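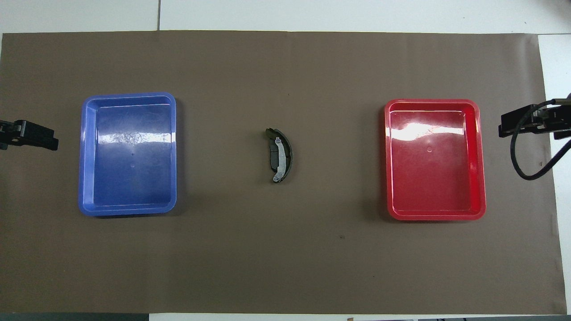

Lists > Shop Floor Exchange > Automation and People > Thread

Index | Previous | Next | Reply | Search

4 min read

From: Jean Lindsay
To: the list
Re: Who gets the sorting bench when the arms take over?

Edeltraud Dreßler wrote:

> We're a small brake rebuilder and the owner wants a pair of arms for
> the returns bench, same as you have at Wullesholm. My two sorters
> have heard about it and are being very polite to me, which worries
> me more than shouting would. What did it change for your people? I
> don't need the brochure, I've got the brochure.

Dear Edeltraud, and hello to everyone else,

I've been meaning to answer you since your note came through, and then April got away from me the way it does. Get yourself a coffee, I'm not known for short replies.

First the work itself, so we're talking about the same thing. Old brake shoes come back to us from the garages and each one has to be judged: can it be relined, or is it scrap? It used to be Riet Verbruggen and Elaheh Golestani on that bench, standing up, all shift, with a bin on each side. Our busiest shift on record was 397 shoes, and I remember it well, mostly for how quiet those two were at the end of it (and Elaheh is never quiet!).

The arms work from one shoe at a time on brown paper, with a red tray and a blue tray to sort into. We went back and forth on the paper, by the way. Vibeke Mogensen in maintenance wanted a rubber mat, but paper you can just roll up and throw out when it gets grubby, and she has come around to it.

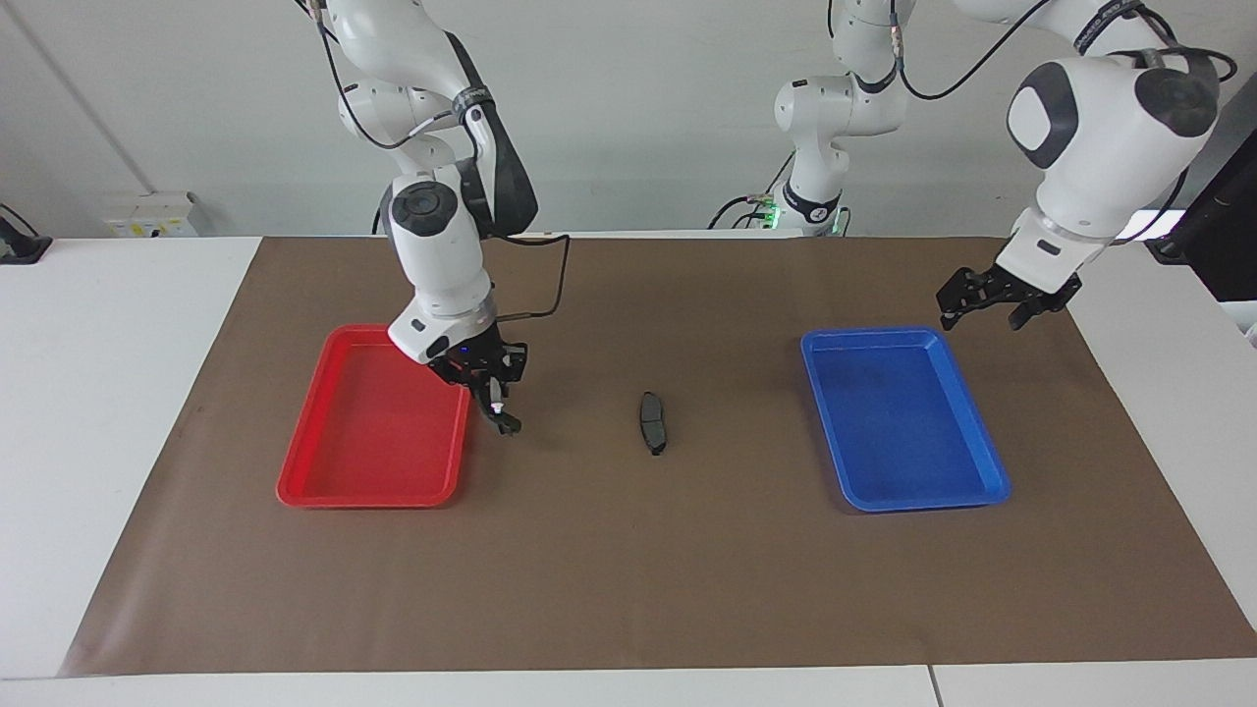 What I didn't see coming was how much of the judging stayed with people. The lifting went to the arms pretty fast, but Riet still checks the trays, and she's the one who decides what counts as too worn. For the first 4 weeks she overruled the machine so often that she started keeping a notebook, and that notebook became our training sheet. She got a pay grade out of it too, after I'd written to the office more times than they liked. Please ask for that early, before the arms arrive. I asked late and it was a slog.

Elaheh moved over to the relining room, which she had wanted for years, so I can't claim that as a success of automation exactly. She does say her wrists feel better. She also says she misses the talking, and I think that's a real loss. Two people at a bench will chat all day. One person looking after a bench is in a different kind of job, and Riet found it lonely enough that we moved her desk over beside the packing crew.

As for your sorters being polite, I'd sit down with them this week if you can, even if you have nothing settled to tell them. Ours said afterward that the waiting was the worst of it. Let them handle the trays and argue about where things go. Riet had ours moved twice and she was right both times.

If the owner would let you bring them over for a morning, we'd love to have you. Riet will talk your ears off, and I'll put the kettle on.

Warmly,
Jean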